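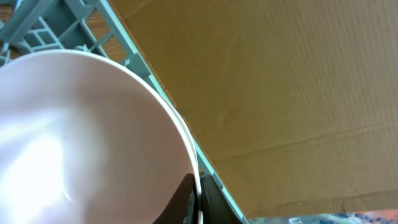

I have worked in the wash-up at Wevidine for longer than I care to admit, and when they told us in February that the Cellthorpe kitchen was getting an arm for the crockery, I went home and had rather a lot of tea and a bit of a sulk. Washing up isn't glamorous (my mother still tells people I'm "in catering") but I'm good at it, and I know the crates and the racks the way other people know their gardens. So I've spent a fair few tea breaks just watching the thing. What gets me is the way it takes hold of a bowl, one black finger inside the rim and one outside, with that thin white edge pinched between them. I've always picked them up with a thumb over the rim, so we aren't so different!

Wenda is our name for it, by the way. Aba Agbenyega started that, and now even the managers say it.

We send out 700 meals on a busy day, and all of those dishes used to go through four pairs of hands. My wrists had been grumbling for years – I kept a support bandage in my apron pocket – and I haven't reached for it much this spring. That's the good part, and I do want to be fair about it. The other part is that I miss the chat. Two of us have moved over to the serving side, Ziad Geagea among them, and he used to sing while he stacked (badly, but all the way through to the last verse). Now I stand on my own for most of the morning, minding Wenda and sorting out whatever she leaves, and it's a quieter sort of tired that I take home.

They've offered me a course so I can learn to set her up myself in place of ringing the Korletey people every time. I've said yes, though I was nervous putting my name down, it being 37 years since I last sat in a classroom. Ziad has lent me his good pens.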